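Tea, talk and a very long table: Quiambao Street swaps stories

Friday, October 25, 2024

If you walked past the Westerum Neighbourhood House last week and wondered what all the laughing was about, it was our first Stories Over Tea afternoon, and what a cracker it was! We'd put out 20 chairs and ended up raiding the music room, the office and (sorry, Rafsan) the front porch for more.

The idea came from Kevser Işık, who grew up in a house where the kettle was never off and thought our street could do with a bit of the same. You bring a tea you love, you make a pot for your table, and while it brews you tell everyone where you first drank it. No slides, no speeches, and you can pass if you're shy.

Shahnaz Mridha went first with a milky tea simmered with cardamom and a frankly heroic amount of sugar. She learned it from her aunt, who ran a stall beside a ferry landing and could pour from shoulder height without spilling a drop. Obaidul Patwary reckons his mum's version is better, and the two of them are going to settle it in January. I will be there with an empty stomach.
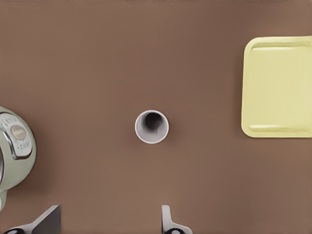

A plain white cup, ready for whatever's in the pot.

Natália Carrilho brought a lemon peel infusion, which she tells me isn't strictly tea at all. Just strips of peel and boiling water, left to sit for five minutes. Her grandmother made it after big lunches and it's lovely, really bright and clean. I've made it every night since. Use an unwaxed lemon if you can find one, and take off as little of the white pith as possible or it goes bitter.

My favourite bit came near the end, when the tables had got properly muddled up and people who'd lived three doors apart for years were swapping phone numbers and biscuit recipes. One neighbour from the Lomora flats told us she'd never been inside the building before. She's now on the roster for the herb garden!

The gold coin tin came to $54, and that's going towards a second urn, as the old one takes forever to boil.

The January get-together will be in the back hall, so there'll be more room for prams and walkers. Bring a tea, a story, or just yourself. If you have a teapot you no longer use, big ones especially, please drop it at the front desk with your name on the bottom if you'd like it back. And whoever left the blue knitted tea cosy, it's safe in the office and very much admired.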